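# How Wool Becomes a Sweater

A sweater starts out on the back of a sheep. Between the sheep and your dresser drawer there are a lot of steps, and people have been doing most of them for thousands of years.

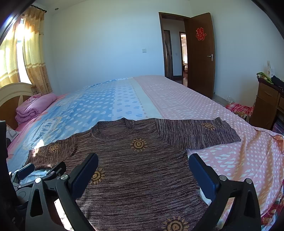 ## Why sheep grow wool

Wool is a kind of hair. Each strand is called a fiber. If you could look at one very closely, you would see that it is wavy and covered in tiny scales, a little like a pine cone.

The waves are called crimp. Crimp makes small pockets between the fibers, and the pockets hold air. Air that stays still is good at keeping heat in. That is how a sheep can stand in a snowy field in February and be comfortable.

## Shearing

Most sheep kept for wool get a haircut once a year, usually in spring. This is called shearing. A person who is good at it can finish a sheep in a few minutes. The wool comes off in one big piece called a fleece.

At Cullarmont, a hill farm, the flock has 653 sheep. Khải Trình has sheared there for many seasons. "The sheep don't like being tipped over," he says. "Once they are sitting down and leaning on you, they mostly relax."

## Washing and combing

A new fleece is dirty. It has mud, bits of grass and a lot of grease in it. The grease is called lanolin, and it helps rain run off the sheep. People wash it out with hot water and soap, and some of it is saved to make hand cream.

Next the clean wool is carded. Carding means brushing the fibers between rows of little wire teeth until the tangles are gone.

## Spinning

If you pull on a bit of carded wool, it comes apart easily. If you twist it while you pull, the fibers grip each other and make a thread. That is all spinning is – pulling and twisting.

One thread is called a single, or one ply. Twist 2 of them together and you get two-ply yarn, which is stronger.

## Color

Some wool is left the color it grew: white, gray, brown or nearly black. Other wool is dyed. Long ago, dyes came from plants, roots and even insects. Most dyes today are made in factories.

When plies of different colors are twisted together, the yarn is called marled. Knit it up and the colors show as short, broken streaks. A brown, maroon and gray marl can look like one color from across a room and three when you hold it in your hand.

## Knitting

Knitting makes cloth out of loops. Each new loop is pulled through an old one, row after row. A loop is also called a stitch. Loops can stretch and spring back, so a sweater fits over your head.

The collar and cuffs are often ribbed. Ribbing has raised lines running up and down, and it is extra stretchy.

Moushumi Debnath knits by hand and once kept track of a child's scarf from start to finish. It had 3,616 stitches.

## Words to know

- **Carding:** brushing wool to remove tangles
- **Crimp:** the natural waves in wool
- **Fleece:** all the wool from one sheep
- **Lanolin:** the grease in a sheep's wool
- **Ply:** one thread in a yarn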